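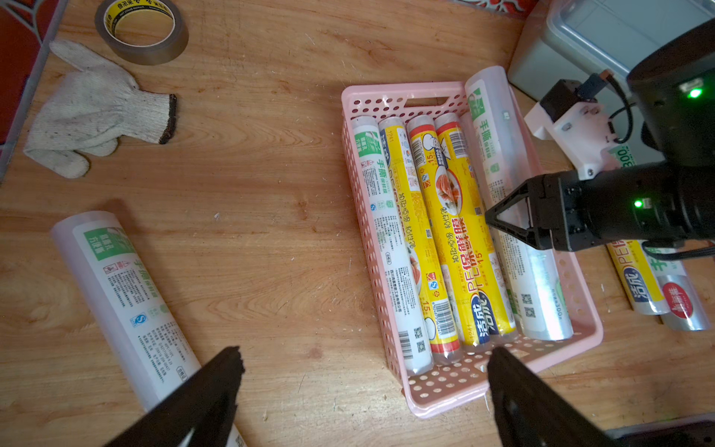
The Sixth Roll

Ornella Serra had the left arm working by May. The right arm took longer. It was built from the same drawings and the same bag of screws, but it pulled to one side when it reached, and she had been through the wiring twice without finding the fault.

The workshop was the back half of the old Cosgrove building. Members paid 38 a month and got a shelf, a key and a share of the heating. Ornella had the long table near the wall. Gaetano Messina had the lathe, and most evenings they were the only two there.

"What's it doing tonight?" he asked.

"Cling wrap. Into the basket."

He came over, wiping his hands. The pink basket had five rolls in it, side by side. Another lay on the table to the left, between the basket and his glove.

"Who needs that much cling wrap?"

"My aunt closed her shop. They're all close to the same shape and the labels aren't all alike. It's good practice."

She started the program. The left arm went down to the loose roll, closed its fingers and lifted. It held the roll over the basket for a moment, as if it had to read the label first, and then set it across the top of the others. The roll stayed where it was put.

"That's six," Gaetano said.

"Now the other one."

The right arm was supposed to take a roll from the right side of the basket and lay it on the table. It opened its fingers, came down, and closed them on the rim. The basket slid toward the tape. Ornella hit the stop.

"Same as yesterday," she said.

"Same side?"

"Always the same side."

Gaetano bent until his eye was level with the camera on the arm. He looked at it for a long time. Then he took a steel rule from his pocket and held it against the white bracket.

"Who made this?"

"I did. I printed it at home."

"It's leaning."

She took the rule and checked for herself. The gap at the bottom was thin, but it was there. She had spent 11 evenings on the wiring. She had rewritten the reach code and given the file a new name, Pundum, after a cat she used to have, because the old name had started to annoy her. She had never put a rule on the bracket.

"The arm goes where the camera tells it," she said.

"Then it's been doing its job."

He went back to the lathe and cut her a shim from a strip of brass. It took him a few minutes. She loosened two screws, slid the brass in, tightened them again and ran the calibration – slowly, with her hand near the stop.

It was past ten when she moved the basket back. She took the sixth roll off the top and put it where it had been. Gaetano had his coat on by then, but he had not gone.

"Both arms?" he asked.

"Just the right."

She pressed the key. The right arm opened its fingers and started down.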